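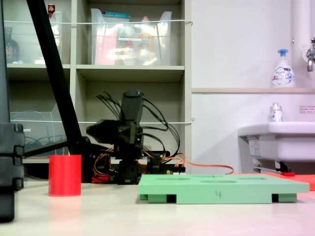
Jorneditz is looking for map testers for the second edition of the Shirima atlas, a set of hex maps for tabletop role-playing. The maps are finished as drawings. What remains is to find out whether people can read them at the table, at normal lighting, with pieces on top of them. Each sheet you receive has a number that you write on yourself, in the same way as the 4 on the light green tray: a single dark numeral by hand on the front edge. Sheets without a number can't be matched to your report and will be left out of the results.

The atlas has 287 place labels and 473 terrain symbols. Terrain symbols are drawn in one line weight. Labels come in three sizes. The first edition used five sizes, and readers reported that the two smallest could not be told apart in print. The second edition also moves river names to the outside of bends and drops the hatching on marsh hexes.

What testers do

Testers print a packet of sheets at full scale, work through a list of lookup tasks, and fill in a report form. A typical task gives a start hex and an end hex and asks for the shortest road between them, the terrain crossed, and the names of any towns passed. You record your answer and the time taken. Wrong answers are useful to us, so please leave them as written.

One packet takes almost 120 minutes, plus printing. It can be split over two sittings if the break falls between sheets. Please don't study the sheets before starting the timer.

The town plan of Gollumville is tested separately. It is drawn at a larger scale, has street names set on curves, and includes a harbor district where labels overlap building outlines. Testers who take this sheet will receive two versions and should finish the first before opening the second.

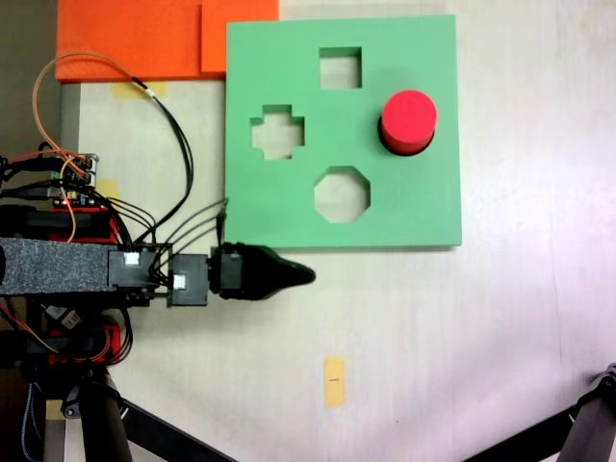

Green board with the red cylinder in its round hole.

Who can take part

We have places for 30 testers. You need:
A printer that can print at 100 percent with scaling turned off, in black and white or color
A table large enough to lay four letter-size sheets edge to edge
A ruler marked in millimeters, to check the scale bar on the first sheet
Normal or corrected vision for reading small print

Testers with any form of color blindness are especially welcome. Please mention it when you apply, as you will get the color packet with an extra page of tasks. Experience with role-playing games is not required. If you worked on the first edition, or own a copy of it, you can apply, but you will be placed in a separate group.

Software

Packets are PDF files exported from Flastero, our map editor. You don't need Flastero to take part. Testers who already use it may ask for the layered source files and report symbol errors directly against the layer name. Use the symbol code from the legend in these reports, followed by the hex number. Screenshots are accepted but are not a substitute for the code.

What you get

Each tester who returns a complete packet receives a printed copy of the atlas and a credit in the back. There is no cash payment. Printing costs are refunded for color packets only, on receipt of the report form.

How to apply

Use the form on the Jorneditz contact page and select "Map testing" as the subject. State your paper size, printer type, and whether you want the Gollumville sheet. Applications close at the end of March. Packets go out on a Wednesday, and reports are due two weeks later.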